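Ticket: Two-gripper handheld kit, left finger pad lifting, trial against the Stukix pair
Product: Wilard handheld, black, left and right
Status: open

Hi again, it's me with the Wilard pair. Quick recap for whoever picks this up: we're trying the Wilards against a pair of Stukix handhelds before we buy more of either, and the job is cup handling with a white wire rack on the table. We did the Stukix half in May and I loved the fingers and hated the weight (my wrists were toast by lunch). The Wilards are so much nicer to hold!

So, the problem. The rubber strip on the inside of the left finger is starting to fray at the edge, and you can see a thin line where the layers are coming apart. The right one is scuffed along the lip too, but that bothers me less. The log says we're at 2,190 grasps on this set, and your sheet says the pads are good for 2,000, so okay, fair enough, I'm over. What I want to know is whether a lifting edge matters on a smooth round cup, or if I can keep going until the spares come.

What I've tried so far:
Wiped both pads with a dry cloth, no change.
Pressed the left strip back down and held it for 10 minutes. Came right back up.
Swapped the cable on the left unit, in case the late trigger I reported before was a cable thing. That one's fixed, by the way, you can close it.

Pad close-up first, then the table and the tumbler as we're running it.
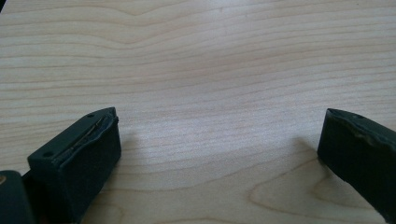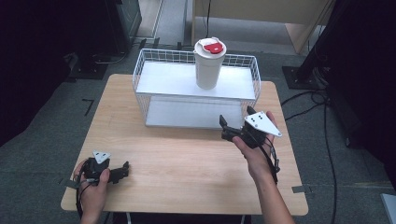
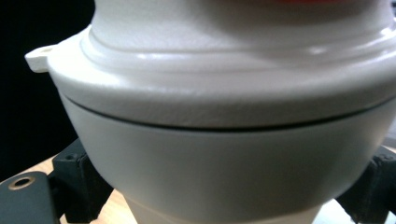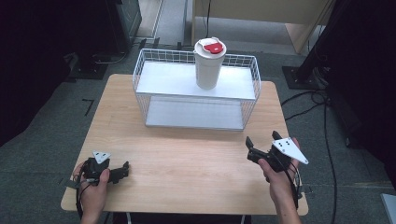 Wilard support: Thanks for the detailed write-up. Please stop using the left pad for comparison runs. Once the layers separate, the strip can shift sideways under load, and a smooth cup will show that sooner than a box would. Don't glue it, the glue stiffens the rubber and you'll get odd numbers. Replace both sides together so the wear matches. Is your controller still the Skarow, and which firmware is it on?

Yep, still the Skarow, firmware 2. I haven't touched it between the two halves of the trial so the comparison stays fair. I did wonder about putting the new Quezada pads on, they're a lot grippier from what I hear, but then I'd be testing pads and not grippers, so stock ones please. Two sets if you can, one for the shelf.

I'll keep the grasps from after the 2,000 mark in a separate folder and rerun that chunk with fresh pads. Do I need to redo the zero position after swapping them, or does the Skarow pick that up at startup? The manual has it both ways, once in the setup chapter and once in the back. Leaving this open until the pads get here.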